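## Loofah pouf vs. washcloth: lather and drying time

**skurnari_bath** wrote:

I make small-batch bar soap and sell it at a local market. Buyers keep asking why the bar lathers well at my demo sink and poorly at home. I suspect the tool more than the water, so I want opinions before I print a care card.

My current bar is 3 percent superfat, high olive, low coconut. Cured since August. Rubbed on bare skin it gives a thin, creamy film. Rubbed on mesh netting it foams quickly. On a cotton washcloth it falls somewhere in the middle and uses up more soap.

Questions: is the mesh pouf wasting less bar, and how are you drying yours?

---

**Abena Sowah** wrote:

Mesh works because it pulls air into the soap film. Every small opening in the netting holds a film, and squeezing the pouf breaks the films into foam. Cotton soaks up the solution and holds it, so you load more soap before you see any bubbles. The bar isn't doing anything different in either case.

For high olive bars I would recommend mesh on the card and leave it there. Castile-type soap is slimy on a cloth and people blame the maker.

Drying: hang it by the cord, outside the spray. Shake it out first.

---

**portela_drain** wrote:

Disagree on mesh as a default. Layers in the center of the ball stay damp long after the outside feels dry. A washcloth goes in the laundry and comes out clean. I stopped using poufs when one started to smell after a few weeks of daily use, and that was with hanging.

Also check your water. At my old place hard water killed the lather on every olive bar I tried, no matter what I rubbed it on. Test strips are cheap.

---

**Dede Darko** wrote:

Both of you are describing airflow. I tried this at home with a kitchen scale, so treat it as one bathroom and one brand of pouf.

Method: weigh dry, soak, squeeze by hand until it stops dripping, weigh again, then leave it in a fixed spot and weigh morning and evening. Same room, door open, fan off. Spots tested were a hook on the wall, a shelf, a glass jar, and an open-weave basket.
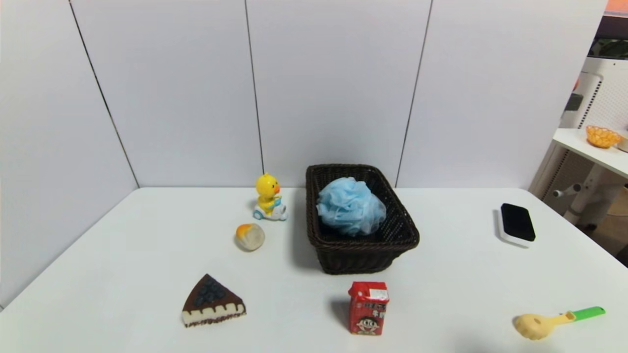 The hook won every run. The basket came second, ahead of the flat shelf, and the jar was so far behind that I stopped weighing it. My guess is that the gaps in the weave let air reach the lower half, while the shelf seals it off. If you use a basket, put one pouf in it and turn it over once a day. Two packed together dried no better than the jar.

I didn't test odor or bacteria and can't say anything about either.

---

**portela_drain** wrote:

Weight tells you when the water is gone. It doesn't tell you what grew before it left. I'd still want the washcloth figure next to those.

---

**Dede Darko** wrote:

Fair. The washcloth was spread over a rail and beat the hook easily. Folded in half over the same rail, it lost to the hook. Most people fold.

---

**barberg_bar** wrote:

Going back to the original question about soap use. I kept a tally for a while with two identical bars, one for mesh and one for cloth. The mesh bar lasted longer, but I also left the cloth bar in a dish with no drain holes for part of that time, so the comparison is spoiled. Bar storage probably matters more than the tool. A high olive bar sitting in a puddle turns to jelly from below.

I use a slatted Florolico dish now and have no complaints. Any dish with slats should do.

---

**Abena Sowah** wrote:

Agree on the dish. On water hardness, portela_drain has a point that I skipped. skurnari_bath, is your market sink on the same supply as your customers?

---

**skurnari_bath** wrote:

No. The market building has a softener. I hadn't considered it until the reply above. That may explain most of the complaints, and I'll run strips at both ends before I blame anyone's washcloth.

Draft text for the card:

- Lather on a mesh pouf or a wet washcloth.
- Shake out and hang after use.
- Keep the bar on a draining dish.
- Hard water reduces lather.

I was going to print 600.

---

**portela_drain** wrote:

Add "replace the pouf regularly." And print 100 until you have the strip results.

---

**skurnari_bath** wrote:

The printer's minimum is 600, but I can do the first lot on the home inkjet. Adding the line.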